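Pince Vasorska ou Govadar pour des petits cubes ?
Forum > Bras et préhension > Simulation

tibo_61
Posté le 3 juin 2022
Salut, question rapide. Je compare deux pinces en simu avant d'acheter. Tâche : prendre des cubes à lettres et les aligner sur un plateau en bois. Contrôleur Skemar, réglages d'usine pour l'instant. 1000 essais par pince.
Vasorska : 476 réussis. Govadar : 99. Énorme écart, je trouve ça louche.

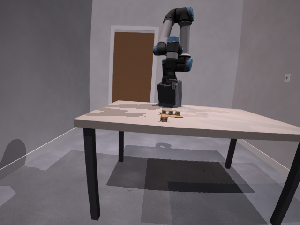 Côté Govadar ça glisse presque toujours à la fermeture, le cube part en biais. J'ai laissé le même frottement pour les deux. Des idées ?

mx_lacaze
même frottement = ta comparaison vaut rien. Les patins sont pas dans la même matière. Mesure ça d'abord.

tibo_61
ok mais je les ai pas sous la main les patins, c'est bien pour ça que je simule...

Ferrule
Pas d'accord avec mx. Le frottement joue un peu, mais 99 sur 1000 ça sent le repère outil décalé. J'ai eu pareil en avril avec un modèle Wuyts, l'origine était à la bride et pas au bout des doigts. Vérifie ton fichier.

mx_lacaze
si c'était décalé il toucherait jamais le cube

Ferrule
Bah si, d'un seul doigt. D'où le départ en biais. Relis son message.

kopeck
+1 repère. Et baisse la vitesse de fermeture, celle de Skemar est beaucoup trop haute d'origine pour des petites pièces

tibo_61
Bon, repère faux en effet, vu dans le fichier. Corrigé, et fermeture ralentie pour les deux pinces. Je relance tout cette nuit, je posterai les chifres.

mx_lacaze
et le frottement tu le laisses pareil ? ok. bon courage pour le vrai bras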